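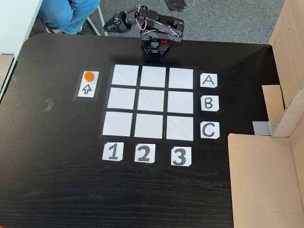 I work in a warehouse in Dillent, and my whole day is about putting things in the right place. A robot's day can be like that too, and the first thing it needs is a way to know which place you mean. Look at the letters A, B and C going down the side of the board, and the numbers 1, 2 and 3 along the bottom. Every white square has its own address! If I say "B2," you can put your finger right on the middle one without asking me anything else. The orange piece has a spot of its own too, off to the left, so a robot arm could always go to the same place to pick one up.

Now make that a whole lot bigger and you've got my job.

## What we do at Condow

Condow sells spare parts for bikes, scooters and strollers. Little stuff mostly. Wheel nuts, brake pads, bells, those rubber caps that always get lost. Somebody's scooter breaks, they order the part, and we find it, check it, put it in a padded envelope and send it off.

We keep the small parts in 707 bins, and each bin has an address made of letters and numbers, same idea as the board but with longer names. When I started I carried a paper list and walked from bin to bin with a basket on my arm. I wore out a pair of sneakers by July (my good ones, too).

## Then Pluta came

Pluta is our robot arm. It's much taller than me and it's bolted to the floor behind a yellow fence. The name is painted on the side, so that's what we call it. When an order comes in, the computer sends Pluta an address. The arm swings over, reaches into the bin, grabs one part and drops it in a tray. Then the tray rolls down to us.

The gripper is the part that does the grabbing. Think of your thumb and one finger, if they were made of metal and couldn't feel whether something was squishy. The motors are like the muscles, and there's one at each place where the arm bends. When a motor turns a little, everything past it moves too. Try it with your own arm! Keep your elbow and wrist stiff and move only your shoulder. See how far your hand goes?

## How does it know what to do?

It follows steps. People wrote the steps, tested them, and fixed them a bunch of times. For one wheel nut, they go something like this:

1. Get the address.
2. Move above the bin.
3. Go down slowly.
4. Close the gripper.
5. Go up and check that there's something in it.
6. Move above the tray and let go.

Step 5 got added after Pluta spent a whole morning delivering nothing at all. Tray after tray of air. It looked very busy.

A job where a machine does the steps by itself is called **automation**. You already know some. A dishwasher is automation, and so are the doors that slide open at the grocery store.

## What changed for us

There are 19 of us on my shift, and there were 19 before Pluta too. I was worried about that, I'll tell you. When your boss says "we're getting a robot," you do wonder if there's still going to be a chair for you in the break room. At some places there are fewer jobs after the machines come, and that's hard on people. At ours, the jobs turned into different jobs.

I walk a lot less now. I do a lot more looking. I sit at a table where the trays come in, and I check every part to see if it's bent or scratched or the wrong color. On our busiest day we sent out 414 orders, and my feet were fine but my eyes were so tired I went to bed before my kids did.

Two people on my shift learned to fix the arm. They took a class at Maillard, the training school across the river, and now they're the ones we yell for when the red light goes on. When that happens Pluta stops and we wait. Once we waited 15 minutes over a bicycle bell that was stuck sideways in a bin, dinging every time anybody touched it.

Some things I miss. I used to chat with everyone as I walked around with my basket, and now I mostly talk to whoever is at the next table. We asked for a longer morning break so we could all be in one room for a bit, and we got it.

## Things Pluta can't do

It can't tell that a customer typed "left pedal" when they meant "right pedal." I catch those and send a message to ask. It can't untangle rubber bands. It can't find a bin if the bin is put back in the wrong spot, and it'll reach into the wrong one without a worry in the world. So whoever fills the bins has to be really careful, more careful than we ever were with the paper lists!

## Try it at home

Draw a board with three rows and three columns, and write A, B, C down the side and 1, 2, 3 along the bottom. Get a button or a bottle cap. One of you is the robot and the other one gives the orders, and the robot can only do *exactly* what it's told. "Put it on C1" won't work until you've told the robot how to pick the button up, how high to lift it and when to let go.

My daughter was the robot first at our house. I forgot to say "open your hand."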